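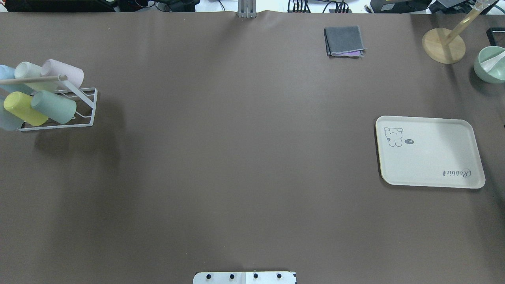 图 4-1 头部视角下的台面:杯架在左上,托盘在右侧

## 4.3 复核“杯子转移”任务的初始布置

本节适用于 Mineck 双臂采集台,由顾桂兰(Guilan Gu)维护。方法来自 Drulier 的内部报告,该报告称“初始位置随机化”能让策略在没见过的摆放下照常工作。我们在 Plemham 重做时没有得到同样干净的结果,所以请先按下面的步骤核对,再决定信不信那条曲线。

1. 清开台面中部。杯架、托盘、抹布一律靠边摆放。
2. 将六只杯子倒扣在杯架上,两排各三只。颜色顺序不作规定,但要记进日志。报告里说颜色“无影响”,却没有给出对照组。
3. 放好印有“Rabbit”字样的托盘,盘内不放东西。
4. 分别从头部视角和固定视角各存一帧,再开始录制。

> **注意:** 两个视角里的左右关系并不一致。标注时请以机座为参照,别写“左边的杯架”。第一批 1,030 条轨迹里就混进了这种写法,至今没有清完。
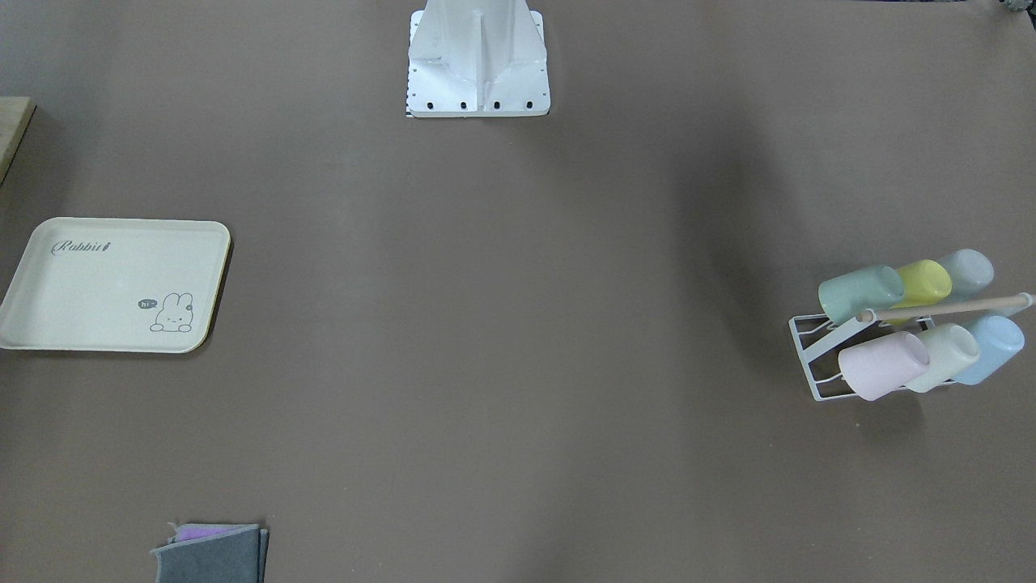

图 4-2 固定视角:托盘在左,杯架在右,机座底板位于上方

5. 对照图 4-2 检查杯架的朝向。杯架允许斜放,木质提手可以伸出架外,但杯子之间的重叠会让分割结果变差。浅色杯子尤其麻烦:淡黄和米白在这种光线下,标注员之间经常谈不拢。
6. 每组录 20 条,换一次布置再录下一组。不要只把杯架平移几厘米就算作“新布置”。原报告的随机化做到什么程度,文中没有写,我们去信问过,答复是“足够随机”。
7. 录制结束后导出成功标记,由第二个人盲评。操作员自评的成功率不得写入正式表格。

> **小心:** 夹爪悬停在台面上方时,不要伸手去扶杯子。先在示教器上停机,确认两条手臂都已停止,再进入工作区。

**关于评测结果。** Jintana Rattanakul 四月提交的复现记录里,26 组布置中有 3 组完全没能复现报告的趋势。样本太小,不足以推翻原结论,但也谈不上支持。Wattanapong 版的评测脚本会把“杯子碰到托盘边沿”计为成功,引用它的数字之前,请先查清用的是哪一版判定规则。

8. 双臂同时上电后,逐一核对近端与远端夹爪的姿态,然后执行一次空跑。空跑轨迹不计入数据集。

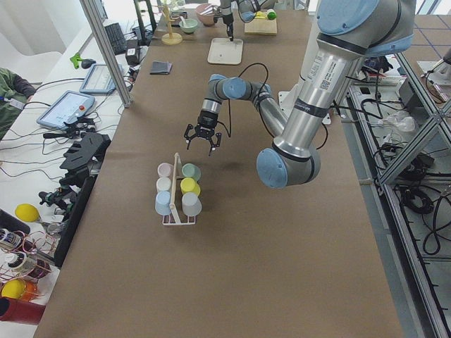
## 4.4 空跑后的检查

- 近端夹爪应处于张开状态。若闭合,退回第 8 步。
- 腕部线缆不得绷紧。
- 日志中的布置编号与存下的两帧一致。不一致的整组作废,不要事后补编号。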